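Hindside Trip Module, wrist mount (part 922)

Made by Ahonen, stocked and supported by Grasengate

STATUS: on sale again. Units with old firmware are under a safety notice, read that part before you power one up. If you have one running unattended right now, stop it and come back to this page.

What it is

Small module, goes between the wrist force sensor and the robot's safety input. Watches force on the tool. Force goes over your limit, module opens the stop circuit, arm stops. Made for teardown and rework cells where a gripper works down inside things that break easily. Desktops, power supplies, set-top boxes, that sort of job.

It is not a replacement for a guard or for your risk assessment. We had to put that in bold on the box and people still ask.

Safety notice: reset without a person

Short version. Modules on firmware older than 6 can clear their own trip. Arm hits something, module trips, arm stops, all good. Then if the force drops back under the limit while the controller is sending a heartbeat, the trip clears with no button press. A program that retries on its own will then carry on with the move it was in the middle of.

Longer version. We found it on Tunach, our teardown cell in the back of the shop. Memory removal on scrap desktops. The gripper came down off position, landed on the end of a slot, tripped. Correct. The board flexed, sprang back a hair, force dropped, trip cleared. Program retried. Went down again in the same place, tripped again, cleared again. Sinéad Scanlon was at the next bench and heard the clicking, hit the e-stop. One cracked slot, one bent latch, and the board was scrap anyway. No one hurt. But she'd been about to reach in to see why the arm had stopped, and that is the whole reason for this notice. A stopped arm that can start again by itself is a hazard to hands. We treat it as one and so should you.

Cause was in the latch logic. Trip state was held in the same register the heartbeat refreshes. Ahonen reproduced it on their own bench the same day we sent the logs, fair play to them. Firmware 6 holds the trip seperately and only a hardwired reset clears it. No reset over the network at all now. Some of you liked that feature. It's gone.

What to do

1. Stop the cell. Isolate the arm before you open the module cover.
2. Read the firmware number off the status page. 6 or higher, you're done.
3. Lower than 6, don't run it. Update by USB with the file we send you, or mail the module back and we do it for free.
4. Wire a reset button if you never fitted one. Put it outside the cell, where the person pressing it can see the tool.
5. Do the latch test below. Every unit, even ones we updated.

Latch test: set the limit low, push the tool down by hand on a block of foam until it trips, let go. Wait a full minute with the program still calling for motion. Arm must stay put. Press reset. Arm must still stay put until you start the program. If it moves at any point before that, pull the module and call us.
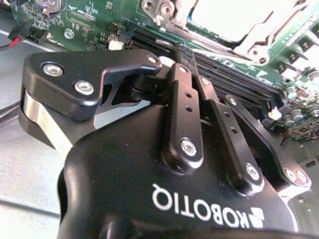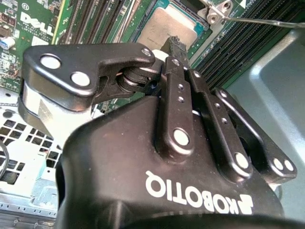

Gripper in over the motherboard, down by the memory slots.

Setting the limit is where most of the support calls come from. Too high and the module is just decoration. Too low, it trips every time a clip lets go. Start low and creep up on a scrap unit of the same model, not on the good one. And think about what is next to the part you're after. In both shots the black links come in right over the board, with the memory slots and the metal bracket of the processor socket all crowded into the same patch, so a sideways error lands you on metal and a downward error lands you on plastic. Those need different limits. The module takes separate values for side force and down force, use both. We see a lot of setups where side was left at the factory value, which is way too high for board work.

Also keep your approach speed down for the last part of the move. The module can't do anything about the distance an arm travels while it brakes. On Tunach we now slow down well above the board and creep from there. Cycle is longer. Fine.

Retries

Take automatic retries out of any program that works near people. We had ours set to keep trying forever, which was lazy and is on us, not on Ahonen. Now a trip ends the program and someone has to go look. If you must have a retry, back the tool off to a safe height first and make it re-find the part. Never resume the same move.

What's in the box

Module, firmware 6 loaded
Adapter ring and screws
Lead to the stop circuit, 200 mm
Reset button with bracket (new, wasn't included before)
Printed latch test card, stick it on the cell

If you bought before the button was included, tell us and we'll send one. No charge.

Specs, the ones people ask for

Supply: 24 V DC
Outputs: two channel, opens on trip and on power loss
Force limit: side and down set separately, maximum 200 N each
Reset: hardwired only
Logging: last trips kept after power off, read by USB

Fit

Works with most wrist sensors with an analog out. Gripper brand doesn't matter to the module, it only looks at the sensor. Heavier tooling needs a fresh zero after every tool change, and after you move the cable. A cable pulling on the gripper shows up as force. Check that before you blame the module please.

Returns and reports

Old firmware units can come back at any age, no receipt needed, we have the serials. Put a note in with your name and what the cell does. If yours ever cleared a trip by itself we want the log too, even if nothing got broken. Expecially if someone was near it. Ahonen is collecting these and we pass on everything.

Firmware file and return labels: ask at the Grasengate service desk, subject line "Hindside reset". Sinéad reads that inbox first thing in the morning and again after lunch. Sunday mail gets answered when we're back in.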